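Mixed Plates: Your Questions

Do my plates have to match?
No! Mine never have. I started buying odd ones at the Zornwood flea market and I'm up to 113 now - florals, plain rims, all sorts.
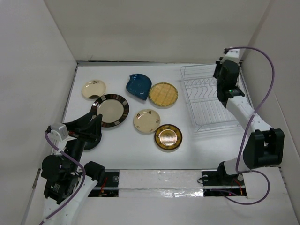
Serena Melis wrote in to say she sticks to one color family and lets the shapes go wild, and her table never looks messy. I may steal that.

What do you pay?
Usually 2 dollars a plate. I once paid 30 for a Dratton platter and I'd do it again.

Can I put old plates in the dishwasher?
I wouldn't. Warm water, soft sponge, done. If there's gold on the rim, skip the microwave too. 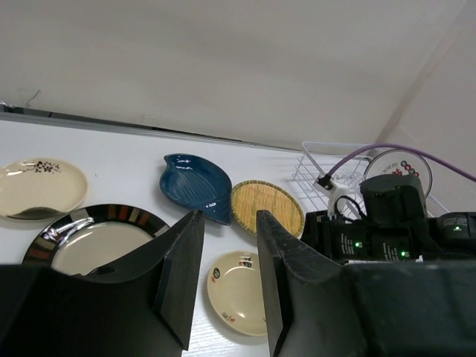

And please don't stack them bare - a paper towel between each one saves the glaze. I do mine in October, before the holiday crowd shows up.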